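工作间记录
10/4/21,星期一

今天没有排正事,一早就想着把软物那一角理一理。这件事从三月拖到现在,每次开柜门拿东西都觉得对不起它,拿完又关上了。这回泡了一大杯茶,把袖子卷起来,打算慢慢弄,弄到哪里算哪里。

先说毛绒玩具。我们这儿的玩具来路很杂,有 Tetine 那批做手感对比时留下的,有 Covix 寄来的样品,也有同事从家里带来就再没带回去的。以前的习惯是随手往架子上一塞,时间久了,轻的压在重的下面,绒面都压出印子来。我的想法是玩具一律进白箱子,架子腾出来放布料和工具,这样要找什么,先想想它是软的还是硬的,就知道该往哪边走。 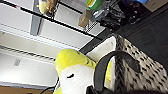
箱子我比较过两种,深的能装,可是底下的东西一压就忘了;浅的看得清楚,就是占地方。想来想去还是用浅的,忘掉的东西等于没有,这个亏我们吃过好几回了。清单上软物一共登记了 296 件,里头有不少名字写得叫人摸不着头脑,什么“小黄”“大黄”“另一个黄”,也不知道是谁的手笔(多半是我自己的,字迹像得很)。趁这次一并改过来,写清楚是什么动物,主要是什么颜色。

中午前把箱子搬到地毯上来分。坐在地上干活腰是累一点,可是四面都能摆开,心里敞亮。 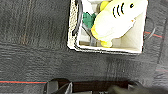 分的时候我给自己定了个规矩,同一类的尽量放一起,但不硬凑。海里的归海里的,有翅膀的归有翅膀的,实在说不清的就放“其他”,将来再说。零碎布头不再单独装袋了,叠一叠垫在玩具旁边,搬箱子的时候不至于晃来晃去。标签还是用 Gakico 那种窄的,撕下来不留胶,去年换过一回便宜的,后来刮胶刮了一下午,我到现在还记得那个味道。

下午轮到窗边和桌子。桌面的东西倒不多,麻烦的是灰,尤其是窄槽和边角,抹布进不去,得拿旧牙刷一点一点带出来。屏幕先用干布,再用拧得很干的湿布,顺着一个方向擦,千万别喷水,这一条我抄在这里给后来的人看。擦到一半又想,桌子是不是该换个朝向,免得下午反光,坐在那里看东西总要眯着眼。
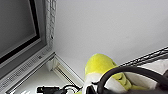 Märta Westerberg 觉得桌子先别动,等冬天再看,那时候太阳低,反光的位置又不一样,现在挪了到时候还得挪回来。她还提议箱子的标签贴在短边上,叠起来的时候不用转箱子就能读。两条我都听了,标签已经贴了 13 个在长边上,明天重新来过吧,好在不留胶。

剩下的时间给了布料和包袋。这部分我最喜欢,也最容易走神,摸着摸着就忘了自己在干什么。深灰起绒的料子特别会粘毛,滚筒滚一遍看着干净了,换个角度对着光,又是细细的一层。Shuk-fan Hsu 教过我先用微潮的橡胶手套顺着绒面捋,再上滚筒,今天试了,省力不少。带网眼的料子不要折,平放,孔边容易起皱。凡是穿了弹力绳圈的,收之前把绳圈松开,别绷着放,Lundgren 那只旧袋子就是绷了一个冬天,绳子再也没有弹回来。 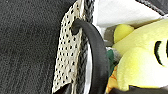 料子细部:深灰绒面、米白网孔条、黑色编织边。

收工时登记表改了 100 多行,还剩架子最下面 4 格没碰,里头是什么我大概有数,今天就不去惹它们了。滚筒的替换纸快用完,要补。白箱子也再要几个浅的,尺寸照旧,盖子不用配,配了也没人盖。旧牙刷洗过了,放在水池边晾着,请别当垃圾扔掉。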